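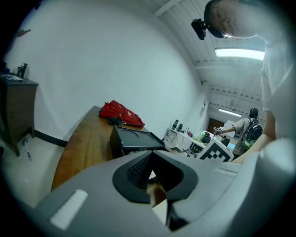

Last updated: February

4.2 Where bags come to rest

Of all the belongings our households told us about, the bag that goes out every morning and comes home every evening took up the most conversation, and we have given it a section to itself. We visited 30 homes for the Nostotside study, and in the great majority of them the bag had an official place (a hook, a cupboard, the bottom of a wardrobe) and then the place where it really lived, very often a table.

Figure 4. A red backpack laid flat at the far end of a wooden table, near the wall, with a small black item tucked against it and a black tray-like object on the same tabletop.

Figure 4 shows the sort of arrangement we came to call a landing. The backpack lies at the wall end of the table, a little crumpled, and smaller things share the surface with it. Our participants spoke of such corners with real affection, even when they began by apologising for them! One mother told Omar Hourani, over a very generous pot of tea, that she would worry if she came in and found the table bare, as it would mean that somebody was still out.

Floors came up far less in the interviews, although things do find their way down there too; in the same figure a small tool with a blue handle is lying near the foot of the cabinet. When Widad Farah sorted the 74 diary entries that mentioned putting something down "for now", she kept tables and floors apart, and we have followed her in this. Entries about tables tended to name the next errand, whereas those about floors seldom mentioned one. We return to the diaries in Section 5, where hallway shelves are treated in the same way.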